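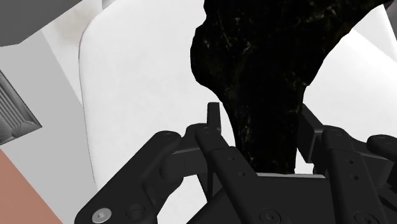 Ticket 64 concerns the water meter in the Prirkura guest house, which continues to move in the night when all the guests are asleep. I opened the ticket after the second high bill. Before any part was ordered I went through the bathroom and looked for drops, and on a broad white surface with rounded edges, so smooth as this one, a brown drip mark would be easy to find. I found none, neither on the ceramic nor on the floor. So the water must go away by a path which we do not see, and my first suspicion is the cistern.

**Opened by:** Valentin Auer
**Assigned to:** Carmela Palacios
**Status:** waiting for part

## What we know

- The small wheel on the meter turns slowly with all taps closed.
- When I close the stop valve of the upstairs bathroom, the wheel stands still. When I close the kitchen valve instead, it continues.
- The Mument logger on the meter shows the flow every night between one and five o'clock. It is not constant. It comes for a short time, stops for 20 minutes, and comes again.
- No neighbour has complained of a damp wall.

The pause is for me the most interesting thing. A broken pipe would not make pauses, I think. A cistern which loses a little water and is filled again would do exactly this.

## Log

**2018-04-07, morning (Valentin).** Closed the stop valve of the cistern only, and left the washbasin open to the supply. The meter wheel stood still for the whole time that I watched it. Opened the valve again and after some time it moved. The shower and the basin are therefore out of the question.

**Same day, midday (Valentin).** Dye test. I took off the cover of the cistern, put in red food colour, stirred with a spoon handle and waited one hour without flushing. There was a weak pink line at the back of the bowl. Please do not use the blue tablets for this test, the guests had used one before and I had to flush many times until the water was clear.

**Afternoon (Carmela).** I read your notes. Two questions from my side. Is the water level in the cistern above the overflow tube, or below? And did you press the flush button only with the hand, or is there a rod that can hang? If the level is too high, the fault is the fill valve and the seal is perhaps still good.

**Afternoon (Valentin).** The level is below the overflow, I measured 3 centimetres. The button comes back freely. I had the cover off for this and I have put it back.

**Evening (Carmela).** Then it is the flush valve seal. Trollham sells it as a single part, you do not need the complete set. Before you order, please clean the old one, as sometimes there is only limescale under it:

1. Close the stop valve and flush until the cistern is empty.
2. Turn the flush valve to the left and lift it out.
3. Wash the seal with warm water and vinegar. Do not scratch it with a knife.
4. Wipe the seat in the cistern with a soft cloth.
5. Put all back, open the stop valve, and repeat the dye test. Keep the lid closed while you wait, as it is here under the grey cistern, so that no guest flushes by habit.

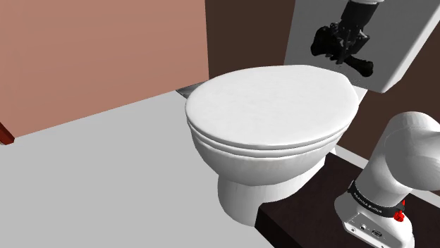 ## Result after cleaning

The pink line came again, but later and weaker than the first time. I felt the seal with my finger and it has a hard place on one side. Cleaning has helped a little but it does not solve the fault.

Bognár can deliver the Trollham seal in May. They asked 100 for a visit with installation and I said no, we will do it ourselves.

## Open points

- Valentin: close the stop valve of this cistern each night until the part is here, and open it before breakfast.
- Carmela: compare the Mument values of the nights with closed valve against the nights before, and write them in this ticket.
- The downstairs cistern is from the same year. I would like to order a second seal with the same delivery. Carmela, please confirm if the size is equal.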